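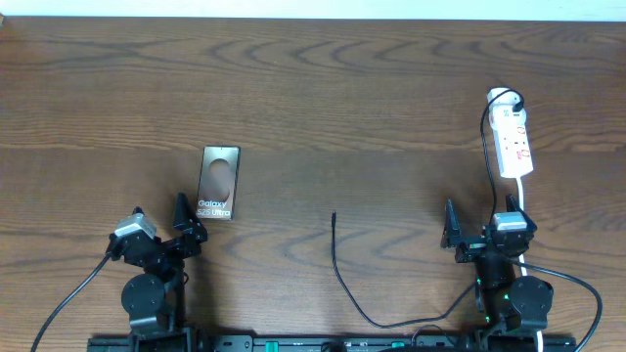 It was worth every one of the stairs, a guest from the first week of stays wrote in the visitor book at the Gaete salt store, and the only complaint was that the booking could not be made longer.

The old store on the harbor at Gaete has opened to overnight guests after a long repair job. It sleeps 10 and can be rented as a whole house for a minimum of two nights. The owner, Todimico, bought the building when it was still being used to keep boat trailers and fishing gear out of the weather.

The store was built over 200 years ago to hold salt for the herring trade. Salt came in by ship and was hauled up from the quay through a door on the second floor. It was then shoveled through openings in the floorboards to the bins below. When the herring trade shrank, the building was used by a rope merchant, then by a coal dealer, and later it stood locked for long stretches.

Salt had worked its way into the lower walls, and that set the order of the work. The stone on the harbor side had to be washed and left to dry through two summers before any plaster could go on. Even then the builders used a lime mix that can be patched when more salt comes through. Todimico expects to redo parts of it from time to time and has left the bottom three feet of the ground floor walls bare.

The roof was in better shape than the first survey suggested. Most of the main timbers were kept, with new ends let in where water had run down behind the gutters. The slates on the back slope are new. Those on the front were taken off, sorted and put back, and any gaps were filled with slates from a barn that was being taken down inland at Hiridum.

Visitors enter through the old cart door, now glazed. The kitchen and a long dining room take up the ground floor. Three of the salt bins were kept along the back wall and serve as a boot room, a pantry and a bathroom. The bedrooms are on the two floors above, and the hoist is still in place under the roof. It no longer runs. The loading door behind it opens inward and has a fixed rail across it at waist height.

The stairs are steep. Planning rules did not allow a wider stairwell to be cut through the original floor beams, and there is no elevator. One bedroom on the ground floor, reached from the dining room, has its own shower and level access from the street – it was the last room to be finished and was only added to the plans after comments from people in the village.

Parking was the main objection when the plans were first shown. The quay is narrow and is used by working boats, and residents asked that guests not leave cars there overnight. Guests now unload at the door and park in the field lot at the top of Chapel Lane, a walk of a few minutes. A handcart is kept in the porch for luggage. The rule will be looked at again in January, when the harbor office renews the permits.

The opening also fills a gap for people walking the coast path to Bestness. Since the inn closed, there has been nowhere to stay on that stretch apart from a campsite that shuts at the end of September. Todimico has said it will not take single-night bookings in high season but may let rooms separately to walkers in spring and late fall. No decision has been made on that.

People who live in Gaete can see the inside without booking. The ground floor will be open on the first afternoon of each rental gap through the winter, with times posted on the board outside the harbor office. A small display near the cart door shows two salt shovels and a tally board found under the floor during the work, along with a copy of the store's earliest surviving account book. The original book is held at the record office in Hiridum and can be viewed by appointment.

Bookings are open for fall and winter. Dogs are allowed on the ground floor only. Heating and firewood are included in the price, and bed linens are provided. Guests arriving by bus should get off at the Gaete church stop – the later service turns around at Bestness and does not come down to the harbor.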